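Sorting trays: what are you all using, and do you ever clean the thing?

Forum > Home > Decluttering and Storage > Odds and Ends

spanner_in_worksop
Posted at 19:42

Right. The drawer has been emptied. You know the drawer. It took both hands to shut and it has been getting fuller since we moved in, and last night I tipped the lot on to the dining table, where it rolled off the other side and went under the radiator.

So I'm after a tray or bin to tip things into while I decide their fate. It needs sides, and it needs to be low enough to see into. I've looked at the Varkano one, which is 48 cm across and costs more than everything in the drawer put together. Any thoughts?

dampcourse
Posted at 19:58

Cat litter tray. Unused, before anyone starts. Been doing it for years.

mrs_tiggy_wrinkle
Posted at 20:03

Define unused.

dampcourse
Posted at 20:05

Unused by cats.

pelmet
Posted at 20:21

I've got the Varkano and it's fine, but the corners are dead square and small stuff gets in there and stays. I had a drawing pin in mine from March until I found it with my thumb. Get something with sloping sides so it all slides back to the middle.

spanner_in_worksop
Posted at 20:26

Sloping sides noted. Condolences to the thumb.

gravelboard
Posted at 20:40

Going to disagree with pelmet. Sloping sides are a menace if you're putting anything round in there. You lean something against the edge, it slides down, and you're forever picking it out from under something else. Straight sides and a bit of care. I use an Elano crate, the 13 litre one, and I've no complaints beyond the colour, which is the colour of a school dinner.

pelmet
Posted at 20:44

Why are you leaning things against the edge? It's a sorting tray. You sort it.

gravelboard
Posted at 20:47

I have a system.

pelmet
Posted at 20:49

I have a plaster on my thumb and I still think square corners are worse than a system.

mrs_tiggy_wrinkle
Posted at 21:02

Bigger question from me is what counts as one pile. My husband does "bathroom", "shed" and "other", and "other" goes back in the drawer. We have been round this loop so often that I recognise individual batteries.

Also, what do people do about the inside of the tray? Mine looks like someone's been gutting fish in it. It was ketchup sachets. Two of them, under a bag of curtain hooks.

dampcourse
Posted at 21:10

Washing up liquid and hot water, leave it an hour. If it's still there after that it's part of the tray.

gravelboard
Posted at 21:13

Or line it with newspaper and throw the paper away afterwards. You're welcome.

spanner_in_worksop
Posted at 21:15

Who still gets a newspaper?

gravelboard
Posted at 21:16

People with clean trays.

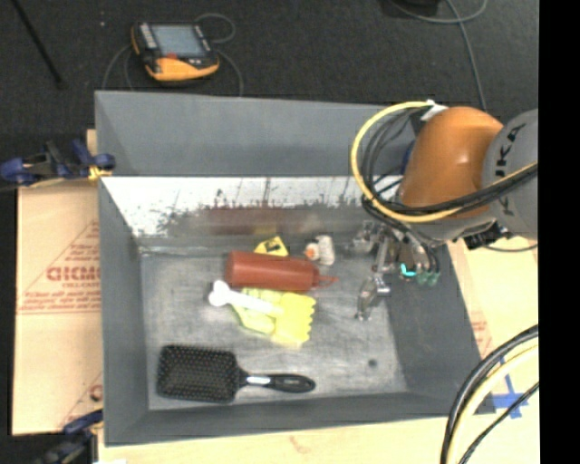 Hildegard Harms
Moderator, Storage and Odds and Ends
Posted at 21:34

Evening all. I'm with pelmet on the sloping sides, and I'd go shallow as well. You want to reach in over the top without losing your sleeve. As for marks, that whitish panel at the back has brown and reddish streaks all over it and I can't say it would put me off. It's a bin for sorting, you aren't serving trifle in it.

On piles, I'd go by room and be strict. The hairbrush is bathroom, no debate. The red squeeze bottle is kitchen until proved otherwise. The glove goes wherever you keep gloves, and if there's only the one of it you have until August to produce the other. The bone is the dog's. If you haven't got a dog, ask the neighbours.

Anything that won't go in a room in ten seconds goes in a bag with the month written on it. Please don't start a pile called "other". I've seen where that leads.

mrs_tiggy_wrinkle
Posted at 21:41

I've read this out loud to him. He says the squeeze bottle could be shed.

Hildegard Harms
Moderator, Storage and Odds and Ends
Posted at 21:43

What's he squeezing in the shed?

mrs_tiggy_wrinkle
Posted at 21:44

He's gone quiet.

gravelboard
Posted at 21:50

Single gloves are useful, for the record. You only need one for nettles. I must have a dozen lefts.

pelmet
Posted at 21:52

Is that the system?

gravelboard
Posted at 21:53

It's part of the system.

spanner_in_worksop
Posted at 22:08

Thanks, all. I've found a shallow one with sloping sides by Bruken for less than half the Varkano price, so that's ordered. Meanwhile the table is still covered and we had tea on our knees.

Anybody want a dozen curtain hooks? There's also a key that fits nothing in this house.

dampcourse
Posted at 22:11

Keep the key. You'll find the lock the day after it goes in the bin.

mrs_tiggy_wrinkle
Posted at 22:15

I'll have the hooks. I need something to put on top of the ketchup.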